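The learning system at Lirnico has never touched a real block. Everything it knows about picking things up comes from a simulated room with a wood floor, one ceiling light and a table, where a gray arm works over objects small enough to be lost under its wrist. Each run through a task is saved as an example. The training set for the current model holds 1459 of them.

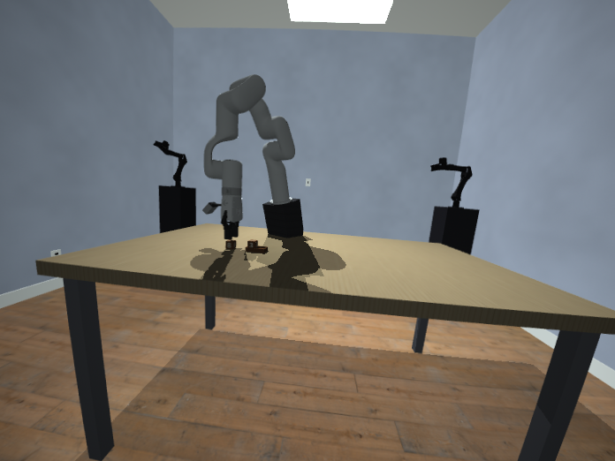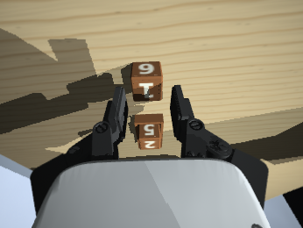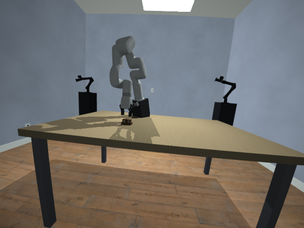 An example, in the sense the project uses, is a recording of one attempt from start to finish. It holds the joint angles of the arm, the opening of the gripper, the commands sent, and the views from the simulated cameras, all stamped against the same clock. A text label gives the task in a few words. The model is trained to predict the next short stretch of commands from the views and the label. It is given no map of the table and no list of where the blocks are.

The project is called Gundwood, and it began with a target of 2000 attempts. Operators at Lirnico drive the arm by hand controller, watching a room view and a close view from the gripper on two monitors. The room view shows where the arm is folded and how much reach is left. The close view is the one operators steer by during the last part of the approach, when the room view is too coarse to judge the gap between a finger and a block.

Most of the labor goes into variation. If the cube always starts in the same place, the model learns a place. Before each attempt the simulator draws a new position and rotation for every object, within limits set by the arm's reach. Blocks can come up with any face showing and characters on them upside down from the gripper's side. Light direction is also drawn, and this has caused more trouble than position. Early models trained under a fixed light tended to treat the dark edge of a shadow as the edge of a block and closed the fingers on bare table. Changing the light between attempts reduced the error. It also made the close view harder for operators to read, and the average attempt got longer.

Attempts are then sorted. The software, a package named Cliltia, replays each recording from its saved commands and checks that the objects finish in the same state as they did the first time. A recording that does not replay is dropped. This step removed more material than the team had planned for. The cause in most cases was contact: two blocks resting against each other can separate differently after a very small timing change, and a grasp that held in the original slips in the replay. Lowering the physics time step fixed part of this at the cost of slower rendering.

A second pass is done by people. Reviewers mark each attempt as clean, usable or rejected. Clean means a direct approach, one grasp and one release. Usable includes corrections, such as backing off and turning the wrist before trying again. The first version of the review guide told reviewers to reject corrections, on the theory that the model should see only good technique. Models trained that way did well until something went slightly wrong, and then had no recorded behavior to fall back on. The guide was rewritten in June. Of the attempts rejected under the old wording, 142 were restored.

Rejected attempts are kept in a separate store. They are used to train a smaller network that estimates whether an attempt in progress is likely to fail. Its output is shown to operators as a plain number at the corner of the monitor. Several of them have turned it off.

How far any of this carries over to hardware is an open question. A partner shop, Lombardi, has a physical arm of similar reach and has agreed to run the trained model on a set of 100 trials with wooden blocks. The comparison will use the same task labels and the same scoring rules. The known gaps are friction, which the simulator treats as a single value per surface, and camera noise, which it adds as a uniform grain that real sensors do not produce. Cable drag on the real wrist is not modeled at all.

There is also the matter of speed. Operators move slowly near the table, and the model has copied them. In simulation it hovers above a block for a noticeable time before it closes the fingers, even when the alignment is already good. Trimming the pauses from the recordings was tried and made grasps less reliable, apparently by removing views the model needed to settle its estimate. The present approach is to keep the pauses and play the commands back faster away from contact.

Collection continues on weekday shifts. New attempts are being weighted toward pairs of blocks placed close together, where the fingers have to come down without pushing the neighbor. Those take the longest to record and have the highest rejection rate of any task in the set.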